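Forums > Workshop & Shed > Machines and Gadgets > Can a robot do the fiddly jobs yet?

Can a robot do the fiddly jobs yet?
Started by tinden_shed, November 2018

Been going round in circles on this with my brother in law so putting it to you lot. He reckons in a few years you'll buy an arm, stick it on the bench and it'll do all your small assembly. Gears on a plate, screws in, next one please.

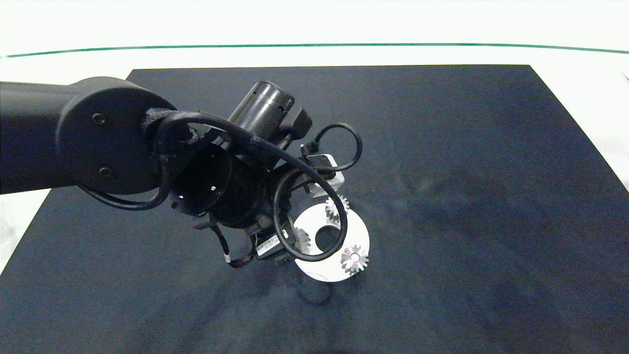 I say no chance. Not for money I've got anyway. Picking up a small gear is one thing, getting it to mesh with the one next door is another. I do it by feel, little wiggle, drops in. How do you tell a machine to wiggle?

Anyone used one in anger?

----

mrojanasak
You do tell it to wiggle, more or less. Search pattern, small circles with light pressure till it drops. We had an arm at Jitholm fitting spur gears on posts and it got 89 out of 90 on a good run. The bad one was a burr on the bore, I'd have cursed at that one too.

Took us till June to get there mind. Same gear, same plate, same spot every time.

----

billey_bob
"Same spot every time" is the whole problem isnt it. Move the plate a thumb's width and it's poking at the bench.

My mum asks me every Christmas when she can have one that empties the dishwasher. Every Christmas I say not yet.

----

mrojanasak
No, ours had a camera, it found the plate wherever you put it down. Within reason. Shiny parts were the pain. Light bounces off the teeth and it sees edges that arent there. We ended up hanging a bedsheet over the lamp, very high tech.

----

Ekkachai C
Cables. Everyone talks about cameras and brains, my trouble was always cables. Loop hangs low, catches the part, drags it off the plate, arm carries on as if all's well. Tied them back and then the wrist couldn't turn fully. Untied them. Caught again.

Did three years on the line at Wongsuwan so I've seen a few. The dull jobs they do lovely. Lift box, put box. Anything with a fit to it, there was always someone stood next to it with a stick.

----

tinden_shed
Someone with a stick, that's going to the brother in law tonight.

@mrojanasak how long per gear though? I can do a set of 3 in nearly no time once I've got my eye in.

----

mrojanasak
9 seconds each. You'd beat it easy over one set. You wouldn't beat it at two in the morning.

----

billey_bob
Who is assembling gears at two in the morning in a shed

----

tinden_shed
you've not met me

----

Ekkachai C
Fair point on the nights. But add up the hours setting it up, the grippers, the jig, the bedsheet. For a small shop doing ten of this and twenty of that I still say hands. Different if its the same part all year.

----

quietlathe
Disagree with most of this. You're all judging it on factory terms. I'd be happy with slow. If it takes all afternoon to sort my tin of mixed washers and drops a few, so what, I'm out in the garden. Same with laundry. I don't care if a shirt takes ten minutes to fold so long as I'm not folding it.

----

mrojanasak
Cloth is much worse than gears. A gear stays gear shaped. Wouldn't hold your breath on shirts.

----

quietlathe
Washers then. I'll fold my own shirts.

----

billey_bob
And who picks up the ones it drops? You, on your knees, with a magnet.

----

tinden_shed
Right so far I make it: gears yes if you're patient and rich, shirts no, washers maybe, dishwasher ask again at Christmas. Manee would you put one on your own bench, own money?

----

mrojanasak
Second hand, small one, yes. Mostly for the fun of it. Wouldnt expect it to earn its keep.

----

Ekkachai C
If you find two let me know.

Recent in Machines and Gadgets
Robot mower keeps parking itself in the pond
Cheap bench lamps that don't flicker
Stripped a grub screw, what now
Best way to sort mixed washers
Window cleaning gadget, any good?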